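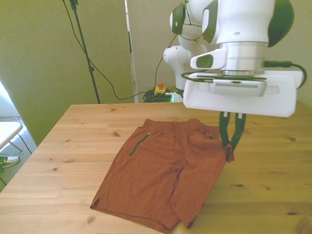 **Flokel** is a quarterly magazine of short speculative fiction published in Woltville. It prints fantasy, science fiction and ghost stories, along with a small amount of verse. The magazine began as a stapled pamphlet sold at a single bookstore and moved to a combined print and electronic format with issue 13. It is best known for its linked-story issues, in which every contributor writes about the same made-up town.

## History

The first issue appeared in May and had a print run of 400 copies. It carried five stories and no editorial. Early issues were typeset on a home computer and printed by Merrick, a job printer on the south side of Woltville that otherwise handled menus, church bulletins and raffle tickets. Merrick remained the printer until the format change, when the page size grew and the work went to a larger shop out of town.

The title comes from a word in a story in the first issue, where a flokel is the last candle left burning in a house. The story was never reprinted, and the word was kept without explanation on the masthead. Readers have sometimes taken it for a surname.

For its first few years the magazine paid in copies. A flat fee was introduced with issue 5, later replaced by payment per word.

## Content

A typical issue has six or seven stories, most of them under 6,000 words. Novelettes are accepted but rarely printed. Serials were tried once and dropped after two installments, when subscribers complained about the wait between parts. The verse section runs to a page or two at the back.

The magazine does not print reviews. Author notes are limited to two sentences and are set at the end of each story, a practice that dates from the pamphlet period, when there was no room for them anywhere else.
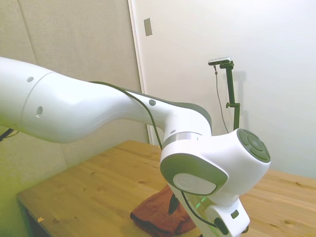

**Does the magazine accept stories that have already been published?**

Reprints are considered only for the winter issue, and the author must hold the rights. All other issues are limited to new work, including work that has not been posted on a personal website.

## The Brusum issues

Brusum is a river town that appears in three special issues of the magazine. Contributors were sent a hand-drawn map and a list of street names, then left to write what they liked. The stories disagree on many points. In the first Brusum issue the ferry sank before the town was built; in the second it runs twice a day and is the setting for a wedding. The editors made no attempt to settle these differences, and the third issue opens with a story about a clerk hired to do exactly that – she gives up and takes the ferry.

The map has been redrawn for each issue. The second version added a graveyard and moved the mill to the opposite bank. The third is the only one printed in color.
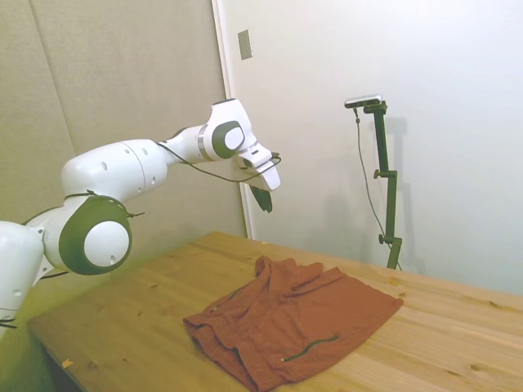

The three issues were later gathered in a single paperback of 389 pages, *The Brusum Book*, released on Friday, December 14, 2018. It includes one story not found in the magazine, set in the mill, and leaves out the verse. All three maps are reproduced at the front, though the first is reduced so far that the street names are hard to read.

## Submissions

The magazine reads during two periods each year, one in spring and one in fall. Manuscripts are read with the author's name removed. Writers may send one story or up to three poems at a time and are asked to wait for a reply before sending anything else. Paper submissions were accepted through issue 12.

## Format and distribution

Print copies are sold by subscription and at a few independent bookstores in and near Woltville. The electronic edition comes out on the same day and has the same contents, apart from the covers, which are black and white in print and tinted in the electronic version. Back issues from the pamphlet period are out of print. The Woltville public library holds a full set except for issue 4.

## See also

- Shared world
- Small press magazines
- Speculative poetry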